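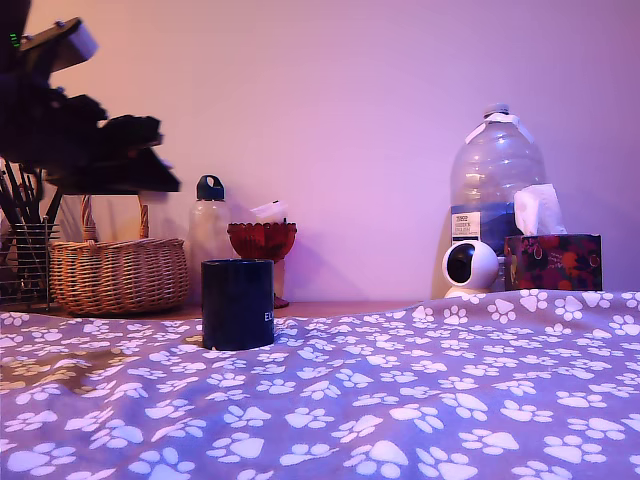
Godoy wrote in after the February open day to say that the guide never mentions what to do when a visitor asks for another go, and that the honest answer took up half the afternoon. Fair enough. Step 9 below is for Godoy. The rest of this section has been tidied up to match.

Section 4: Running the Visitor Demonstration
Revised 3/20/25. Applies to the Furwood arm with the standard two-finger routine, as shown at Lerovden and Lokham.

Before the doors open

1. Set the mug upright on the blanket, within easy reach of the arm. Visitors like a mug. They know what one is for and will have opinions on how it should be handled.

2. Press the blanket flat under the mug with your palm. Soft fabric gives, and a mug that stood straight at breakfast may be leaning by lunch.

3. Leave the household things along the back where they are. The basket, the red glass and the tissue box make the job look like a home, and the arm has to work around them as it would in one.

Caution: Glass stays at the back. If the arm is going to learn about glass, it can do so after closing.

4. Run the routine twice with no audience. If both runs are clean, stop. A third run is how faults are found at five minutes to ten.

During the demonstration

5. Say what the arm is about to do before it does it. Keep this short. Anything over 200 words and the front row starts reading the tissue box.

6. Start the pick at low speed. The small white piece should be held at the tip of the fingers, pointing down, before the arm moves over the mug.

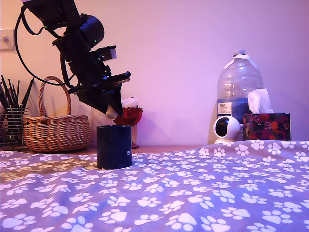 Let it hang there a moment before you go on to the next move. The pause is built into the routine and can't be shortened from the panel -- people have tried -- so use it to take a question.

7. If the arm halts and the panel shows code 508, the grip check has timed out. Press Hold, wait for the tone, then press Resume. Do not reach in and help. It looks kind and it voids the run.

Note: Code 508 also appears if someone leans on the table. Look for the elbow first.

8. When the run ends, send the arm to its rest position and wait for it to get there before you invite anyone closer.
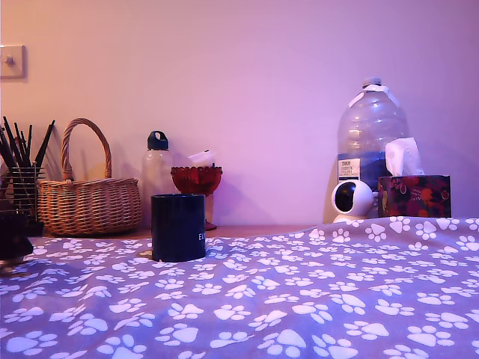 9. If a visitor asks for another go, check that the mug is still upright, smooth the blanket again, and start over from step 5. More than 4 runs in a row and the arm needs a rest of ten minutes. So will you, but the arm's is mandatory.

10. At closing, press Park, switch off at the panel, and write the number of runs in the log. "Lots" is not a number.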